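4.2 What the declarations leave out

The asset declaration system in Urwood is often held up as a working model. Officials file on taking office and again on leaving it, the forms go to a central bureau, and the bureau may send staff to check the entries. On paper this covers the whole term. We are less sure that it covers very much in practice, and the rest of this section sets out why.

The first problem is who starts a check. Under the Urwood rules a local office can receive a form, stamp it and store it, but it can't open a verification until the head office tells it to. None of the filings in our sample contained a written reason for the choice of one official over another. Local staff told us that the order simply arrives, or doesn't. Earlier work on the neighboring Halim district treats this as a safeguard against local score-settling. That may be so, but the same rule would serve just as well to keep a friendly official's form in a drawer, and the Halim study has no way of telling the two apart.

The second problem is value. Of the 100 declarations we read in full, 67 gave a single total for household goods with no list behind it. The form asks for "furniture, art and other movable items" on one line. A filer who owns a few chairs and a filer who owns a serious collection fill in the same box, and both are within the rules. Land and vehicles can at least be held up against a register. Movable goods can't, and a checker who visits the house has only the filer's word for what was there at the start of the term.

Supporters of the system answer that small goods don't matter much next to houses and bank balances. We don't find this convincing. In 5 of the declarations the household line was the largest entry on the form, larger than the home itself. Either these filers own very good furniture or the line is being used as a place to put wealth that would look odd elsewhere. The form gives no means of deciding which, and it is hard to see why an honest design would leave it that way. An ordinary framed picture (Figure 2) goes into the same total as a painting bought at auction, with nothing to mark the difference.

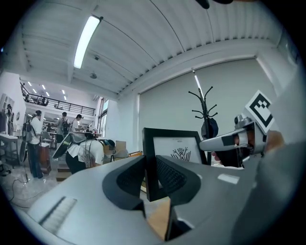 Figure 2. A black-framed picture, held upright: black line drawing on white, with small text above the motif.

4.3 Does publication help?

The usual remedy is to publish the forms and let the public do the checking. Brindito has done this for two full terms, and its portal is cited in nearly every policy note on the subject. The claim is that open filing makes false entries riskier and so makes them rarer.

The evidence for this is thin. The notes we reviewed count page visits and complaints received, which tell us that people looked and that some of them were angry. They don't tell us that the forms became more accurate. A rise in declared wealth after publication has been read as a sign of greater honesty, but it would also appear if officials were getting richer, or if they were padding the opening form to make room for later gains. That last habit is well known to auditors and hardly ever mentioned in the reform literature.

Cliretti offers a partial test. It published totals only, kept the detailed pages closed, and still saw declared wealth rise at the next round of filing in October. If the rise in Brindito came from public reading of the details, it shouldn't have turned up in Cliretti as well. We don't press this too far - the two places differ in pay, in party control and in how long officials tend to stay - but it does weaken the most common argument for portals.

None of this means that forms should be kept secret. It means that publication has been given credit for results that haven't been measured. Until a bureau picks its cases by a stated rule and reports how many entries it found to be wrong, a total on a portal is still a number supplied by the person it is meant to check.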